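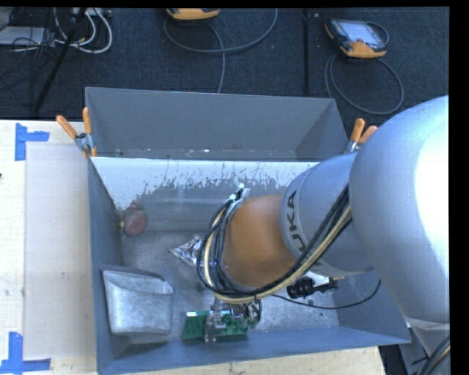

What is a tote bin?

A tote bin is an open-topped, straight-sided container used to hold mixed small goods while they are stored, sorted or carried from one place to another. Most are rectangular, and most are made of plastic, pressed steel or fibreboard.

Tote bins are also called totes, tubs, work bins or, in older catalogues, tote pans. The word "tote" comes from the verb meaning to carry. In British workshops the plain word "bin" is usual, although this can lead to confusion with a waste bin, and some firms paint or label theirs for that reason.

Construction

Plastic bins are moulded in one piece, normally with a rolled or folded rim which stiffens the walls and gives the hands something to grip. Steel bins are folded from sheet and welded or riveted at the corners. They are heavier and noisier but stand up better to sharp castings and hot parts. Blue and grey are the commonest colours in plastic, and steel bins may be painted, galvanised or left bare.

Walls may be upright or sloped. Sloped walls let empty bins nest inside one another, at the cost of some floor space inside. Upright walls use the shelf better, and bins of this type are stacked on their rims. The Lomby pattern, sold from the Corkik works, has a slight slope and a stacking lip, so that it can do both if every second bin is turned end to end.

Use

A bin may hold a single kind of part or a mixture. Mixed bins are common in repair shops, recycling depots and scrap sorting, where circuit boards, tins, fittings and odd pieces of hardware arrive together and are separated later. Smaller open containers are often placed inside a large bin to keep screws and other loose items from spreading across the floor of it.

Circuit boards need some care. Where they are to be used again they are kept in bins of conductive or static-dissipative plastic, or bagged first. Boards meant only for material recovery are generally tipped in with other goods.

The depot at Kasteseck keeps 1,981 bins in 7 sizes, and its stock list, drawn up by Oosthuizen, is arranged by inside depth. The 2 deepest sizes are not stacked when full.

Cleaning

Plastic bins are washed with warm water and a mild detergent and left upside down to drain. Oil is wiped out beforehand. Bins with cracked rims are withdrawn.

See also: Crate; Pallet box; Parts tray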